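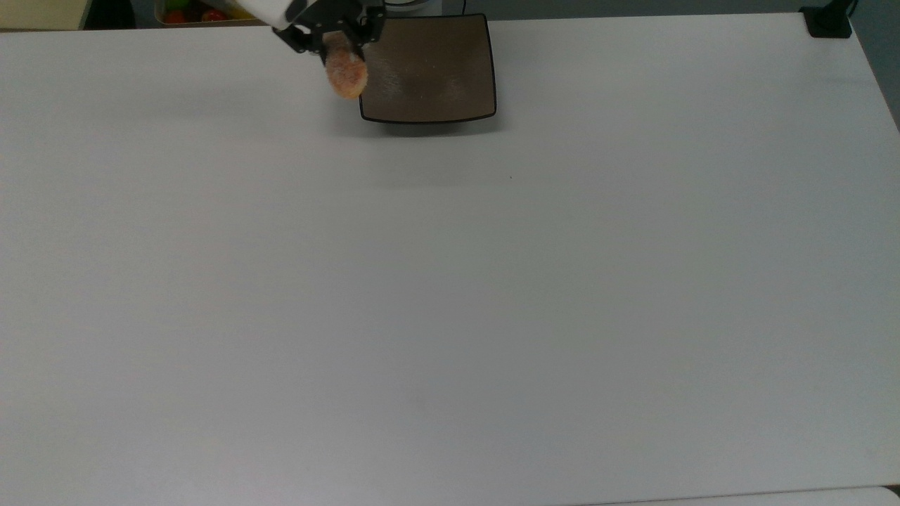

Sugared peach sweets back on the counter in Mandville

Mididbridge, June 2021

The sugar-coated peach sweet, missing from the McIntyre tea room since it changed its supplier, has returned after a campaign that drew 3,489 signatures — a fair turnout for a town that rarely musters as many for the bypass.

Solange Lapointe, who runs the counter, has ordered 2,000 of them and expects to be wiping sugar off every tray in the building until the autumn. "You can knock it off, you can tap it off, it's still there in the morning," she said.

Clifford MacPherson, who started the petition, bought the first bag and declined to share it. He described the flavour as "orange, mainly".

Customers are asked to take their sweets over a tray, a rule that Dwight Wong of the Mandville Traders' Group called "optimistic". The sweets are sold singly or by the bag, and a second order of 3,000 will follow if the first goes by the end of the month.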